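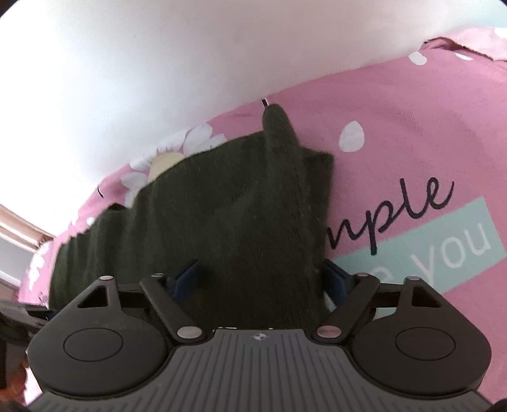
Entertainment > TV Series > Fan Club > Minutes

Minutes of the Grestitz Viewers Club, season planning meeting

Reading time: 3 minutes

Date: Aug 2, 2023
Place: upstairs room, Selldale Library
Chair: Kwadwo Essien
Apologies: two members, received by e-mail

1. Minutes of the last meeting

The minutes of the April meeting were read and accepted with one correction. In item 3 the word "finale" must be "mid-season finale". The secretary will change it in the copy on the website.

2. Second season of "Doltance"

The Chair informed the members that the second season of the musical drama "Doltance" will have 18 episodes, four more than the first. The members were glad about this, but several of them worried that the story at the music school could become too slow. It was recalled that in the first season the three episodes about the lost scholarship could have been told in one.

There was a long discussion about the character of Mirela. One part of the members believes that she will come back as the new singing teacher, as the last song of the season gave a hint of it. The other part believes that the song was only a goodbye. No vote was taken on this, as the Chair did not find it a matter for voting.

It was agreed that members who read spoilers will keep them out of the general group chat until the morning after each episode. A separate chat for spoilers will be opened.

3. Premiere evening

The club will watch the first episode together in the small hall of the Tsikata cinema. The hall has 175 seats. The rent is 300 dollars for the evening, and the projector is included in this price. The question of popcorn stays open, as the cinema does not allow food from outside and its own prices were considered high.

Proposal: to rent the hall and sell tickets to members first, and to the public one week later.
Decision: accepted, with one vote against. The member who voted against asked to write down that she prefers the library, where the chairs are worse but the sound is better.

Costumes are welcome - but no large hats, please, after the complaints of last year.

4. Song ranking

The list of the best songs of the first season is still not complete. Only the members from the Selldale side of town have sent their votes. The form will stay open for two more weeks. It was asked if the opening theme can be included. Decision: yes, but only the long version from the pilot.

5. Other matters

- The box set with the director's comments has not been returned to the club shelf. The person who has it is kindly asked to bring it.
- The newsletter needs a writer for the column about older series. Kwadwo Essien will write it for the next number only.
- A member asked for subtitles at all viewings. Agreed.

The next meeting will be held after the premiere. The meeting was closed at 8:40 in the evening.

Related
Doltance, season one: our episode notes
How to join the Grestitz Viewers Club
Minutes of the April meeting
Old musicals worth a second look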